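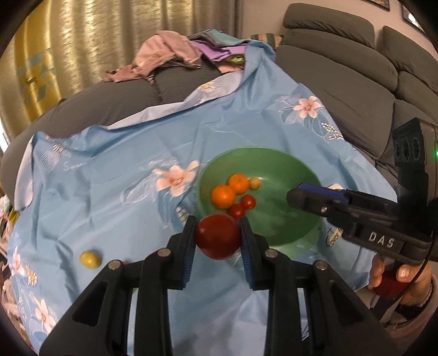

26th September

Jam log again, sorry to anyone who opened this looking for the chutney numbers. Those are further back, under April, with the vinegar stain on them.

Did the low-sugar plum today and I'm mostly pleased. Started with 3000 g of fruit after stoning, which is the biggest batch the wide pan will take before it starts spitting on the wall. Half was from the Notlow orchard (dark, tart, skins like leather) and half was the Dikent ones Tarek dropped off, which are sweeter and go to mush if you look at them sideways. I like the two together. The Notlow ones bring the colour and the pectin, the Dikent ones bring the smell.

Cooked the fruit down with 200 mL of water first, lid on, until the skins gave up. I used to put the sugar in too early and then wonder why I had little bits of chewy skin all through it. Sugar goes in AFTER the skins are soft. I've written this in the notebook at least twice before and I'm writing it again because clearly I don't read it.

Then lemon juice, then the pectin (the low-sugar kind, mixed into a cup of the sugar first so it doesn't clump), then the rest of the sugar. Hard boil. Skimmed a fair bit of pink foam off the top and ate it on toast, no regrets.

Set test: cold saucer from the freezer, teaspoon of jam, wait, push. First go it ran like cordial. Second go it wrinkled a bit at the edge but filled back in. Third go, proper wrinkle, so off the heat. Tarek Ghoneim reckons I pull it too late and that it always firms up more in the jar than I expect. He's probably right, the last lot you could have tiled a bathroom with. I'll leave a jar of this one on his bench and he can tell me.

Got 77 small jars sitting in the shed and still managed to run short of lids! Half of the old ones have gone rusty around the rim where the coating's scratched. Chucked the bad ones. Please don't fish them out of the bin and put them back in the drawer, whoever keeps doing that. The new lids from Nindach fit well but the sealing ring seems thinner than the old style, so I'm keeping an eye on them. Two hadn't popped down by the time I'd finished washing up, so they went straight in the fridge and we'll eat those first.

Jars were in the oven while the fruit was cooking, and filled hot, leaving a bit of a gap at the top. Then into the water bath. I let the timer on the stove go and it beeped at me while I was up to the elbows in the sink, so the first load had a few extra minutes. Shouldn't hurt it. Might be a touch darker, hard to say under that awful kitchen tube light.

Colour's lovely, by the way. Last year's went brownish on the shelf and I blamed the fruit, but I think it was sitting next to the window. These are going in the bottom cupboard, at the back, labelled properly with the variety and not just "plum??" like last time.

Flavour: tart up front, then that almost almondy thing from the stones. I tied a handful of cracked stones in muslin last year, but left them out this time and I can't say I missed them. Cinnamon stick in the last pot only, pulled out before filling. It's subtle. I'd call it nice on porridge and a bit odd on a scone.

El Ouafi want a sample of the plain one for their cheese boards, and they asked if we could go a bit looser, more of a spoonable thing. Easy enough, I'd drop the pectin by 30 per cent and give it a shorter boil. Might try that with whatever fruit is left in the freezer, in a half batch, so I'm not stuck with a mountain of syrup if it goes wrong. (Although syrup and soda water, there are worse fates.)

Things to sort before the next one:

More lids, wide size as well.
Better funnel, the plastic one has warped.
Find the long wooden spoon. It was here at the start of the month and now we've only got the short one, and I've got the wrist burns to prove it.
Ask Tarek if there are any more Dikent plums coming or if the birds have had the lot.

Cleaned the pan with bicarb and left it soaking.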